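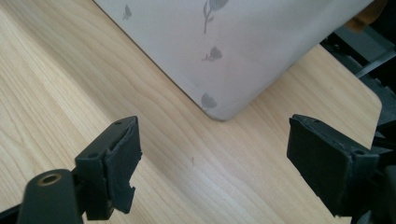
Why does a repeating pattern look busy on one surface and restful on another?

Mostly it comes down to spacing. A motif needs a certain amount of empty ground round it before the eye will settle, and the amount changes with the size of the thing you are decorating and how far away people stand when they look at it.

Surface Pattern for Beginners
Handout 4: Motif, ground and repeat

Welcome back, and thank you for all the sketchbooks that came in after the last session. I have enjoyed going through them far more than I expected to enjoy anything in a hot week, and my comments are tucked inside the back covers. Please read the comments before you start the exercise at the end of this handout, as quite a few of you are drawing lovely motifs and then squashing them together as though paper were rationed.

Some words we shall be using

Motif. The single thing that is repeated: a leaf, a fish, a teapot, a blob. It can be as plain as you like.

Ground. Everything that isn't motif. Beginners think of it as the leftover part, and I did too for years, but a printer will tell you that it has a shape of its own and that you ought to draw it as carefully as the rest. Try colouring in the ground and leaving the motifs blank. It is a slow job and rather a soothing one, and you will spot the awkward gaps straight away.

Repeat. The block which, laid edge to edge with copies of itself, makes the whole cloth or paper. In a full drop the blocks sit in straight rows and columns. In a half drop each column slides down by half a block, and the eye finds it much harder to pick out the joins.

Tossed layout. Motifs turned this way and that, so there is no right way up. Very handy for dressmaking, where the pieces get cut in all directions, and for anything that is going to be folded.

Silhouettes and why they are a good place to begin

A silhouette has no shading, no veins, no petals overlapping one another. All it has is an outline, so the outline has to do the whole job. A tulip is a gift in this respect – the cup of the flower and the long blade of the leaf tell you what it is even when it is very small. A daisy is nearly as good. A rose is dreadful, and if you fill in a rose with flat colour you will probably end up with a cabbage. By all means try one, but do try it early, while you still have your patience.

Stems are worth a paragraph to themselves. A straight stem makes a flower look like a lollipop, and a row of them looks like a fence. A curved stem leads the eye along to the next motif, so you can use it to close up a gap without adding anything new. Vary the length as well. One long stem among several short ones gives a small pattern a bit of movement, and it costs you nothing but a flick of the wrist.

Grey on white, and other quiet pairings

People are often shy of using one colour, and feel they are getting away with something. Please don't be. A mid grey on a white ground is soft enough to live with every day, while black on white in the same drawing can be quite fierce. Mix three greys on a strip of card and pin it up across the room before choosing. What looks pale on your desk may vanish altogether at the far wall.

Corners

Flat paper is easy. The trouble starts when a pattern has to travel round something, a box or a cushion or a book cover. You have two choices. You can let the pattern run on over the edge and accept that a flower will sometimes be bent in two, or you can place each motif by hand so that every face is complete in itself. The first is cheaper and looks more relaxed. The second takes an age, and I would keep it for presents. On a rounded corner a bent motif hardly shows, but on a sharp one it shows a good deal, particularly if the bend goes through the middle of a blossom.

Exercise for next time

Draw one flower silhouette, no taller than your thumb. Trace it on to thin card and cut it out. Using the same card shape throughout, make a full drop, a half drop and a tossed layout, each on its own sheet. Then choose the one you like best and wrap it round any small carton from the kitchen. Bring the carton along, and bring the two sheets you rejected as well – we shall be talking about those first.

Notes revised Aug 14, 2010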